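We use cookies to keep this site running and to remember your settings. Accept all | Manage preferences

Arnthorpe Works, Building 2
Storage and Handling: Bin, Table and Floor Inspection
Checklist with inspector comments, October 2020

Inspector: Svatopluk Hrubý
Second reader: Na-rae Han
Area contact: Chae-won Seol
Form: AR-399, revision 2
Previous inspection: March

Scope. Open metal bins in use on tabletops, the tables that carry them, and the floor within reach of the tables. Racked bins and lidded boxes are on a separate form. Results are P (pass), C (pass with comment), F (fail, action needed) or N (not checked on this visit).

Section 1. Access and floor

1.1 Walkway to the tables clear for its full marked width. P
1.2 Floor markings legible. C
Comment: Tape lifting at the corner nearest the Heo cabinets. Press down or replace. Heel catch, low severity.
1.3 No liquids on floor. P
1.4 Waste container present and not overfilled. P
1.5 Hand truck parked in its bay. F
Comment: Found across the fire door approach. Moved during the visit. Same finding in March. S. Ji to speak to both shifts.

Section 2. Tables

2.1 Table stands level and does not rock when leaned on. P
2.2 Leg bolts tight. C
Comment: One bolt on the rear left leg took a quarter turn. Paint-marked after tightening.
2.3 Tabletop free of splinters, raised grain and gouges at the front edge. P
Comment: Light wood tops throughout this row. Front edges checked by hand with a cotton glove; no threads pulled.
2.4 Load within table rating. P
Comment: Rating plate reads 228 kg. Two bins with contents come in far under that.
2.5 Nothing stored under the table against the legs. C
Comment: Flattened cartons from Kultach. Removed by C. Seol before the visit ended.
2.6 Table number visible. P

Section 3. Bins, exterior

3.1 Asset tag attached and readable. C
Comment: Tag 2757 is readable but held by one rivet. Second rivet missing. Refit at next rotation.
3.2 Base sits flat on the tabletop. P
3.3 No burrs along the carrying edge. P
Comment: Run a gloved finger the full length on both sides. Do not check with a bare hand.
3.4 Outer walls free of dents deeper than the gauge. P
3.5 Adjacent bins placed so that neither rests on the other's rim. P

Section 4. Bins, interior

4.1 Inner floor free of cracks and open seams; two small holes near the front. C
4.2 Inner floor wear. C
Comment: Pale scratches and scuffing, with cloudy marks. The form has one box for wear and does not separate cosmetic wear from loss of metal. Treated as cosmetic here: no groove caught the fingernail pick. Suggest splitting this line at the next revision.
4.3 Inner walls. C
Comment: Irregular darker patch across the lower middle of the rear wall. Patch wiped with a dry white cloth, no transfer. Recorded so that the next inspector has something to compare against. No action.
4.4 Rim condition. C
Comment: Small bright nicks on the upper rim at the rear. Rim passed the glove test. If the glove snags at the next inspection, dress with a fine file and retest before the bin goes back on the table.
4.5 Interior free of grit, swarf, broken packaging and loose fasteners. P
4.6 Contents limited to items listed for that bin. N
Comment: No content list posted at the table. S. Min to supply one. Without it this line cannot be scored and has been left open, as it was in March.

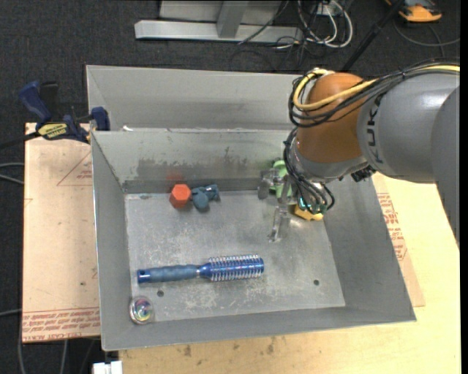

Fig. 1. Front bin on table, interior floor and rear wall (items 4.2 to 4.4).

Section 5. Cleaning and marking

5.1 Cleaning log present and signed. C
Comment: Log present. Two entries have initials but no time.
5.2 Correct cleaner in use. P
Comment: Jurel neutral cleaner, diluted as per the wall sheet. Bottle labeled.
5.3 Abrasive pads kept away from bins. F
Comment: One green scouring pad in the cleaning caddy. Pads are not allowed on the bin floors, where fresh scratches cannot be told from handling wear. Pad removed. Replace with cloths.
5.4 Gloves available in all sizes. C
Comment: No small.

Section 6. Actions

6.1 Hand truck parking, item 1.5. Owner: Soon-im Ji. Priority 1.
6.2 Content list for table bins, item 4.6. Owner: Seo-ah Min. Priority 2. Carried over.
6.3 Refit rivet, tag 2757, item 3.1. Owner: Chae-won Seol. Priority 3.
6.4 Floor tape, item 1.2. Owner: Chae-won Seol. Priority 3.
6.5 Cloths and small gloves, items 5.3 and 5.4. Owner: Soon-im Ji. Priority 3.

Second reader's remarks (N. Han)

Agree with the scores except 4.3, which I would have marked P. A stain or worn patch with no transfer is not a defect under the current wording. Left as C at the inspector's request. On 4.4, the file and the edge gauge are in the top drawer of the Heo cabinet, left side, and should go back there after use.

Item 6.2 has now been open for two inspections. It goes to the area meeting if the list is not posted by the next visit.

2 comments | 0 shares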